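Progress report to the Restrepo fund, second period
Project: Rating aggregation under strategic users
2020-03-02

Since the last report we have finished the simulation part and started the work with real users. I give the state of each item in the order of the work plan.

1. Simulation. We compared the mean, the median and the trimmed mean on 2,000 artificial items. In every run a part of the users knew the current score and tried to move it toward their own opinion. As theory says, the median gave them the least reason to exaggerate. The mean came back close to the honest value only when strategic users existed on both sides in similar number. The trimmed mean is between the two, and we still do not understand its behavior when an item has few ratings.

2. User study. The team in Clalalcombe recruited 166 persons, who gave 1,082 ratings on the Flulon test site. Half of them saw the running score before rating and half did not. The data are cleaned, but the analysis is not complete, so I prefer not to give a result yet.

3. Software. The Goretier library now computes all three scores. Updating the median after each new rating was slow in the first version - we replaced the sorted list with two heaps and the problem is gone. 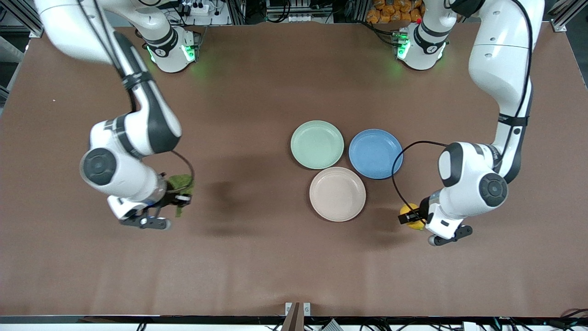 One point is late. The proof for the case where users arrive in sequence has a gap: we assumed that each user ignores the votes that come after, and a clever user would not do this. I need 60 more hours for it, which can be taken from the travel budget line if you agree.

For the next period we plan to finish the analysis of item 2, write the paper, and publish the code with the documentation. The final report will be sent in September, as agreed.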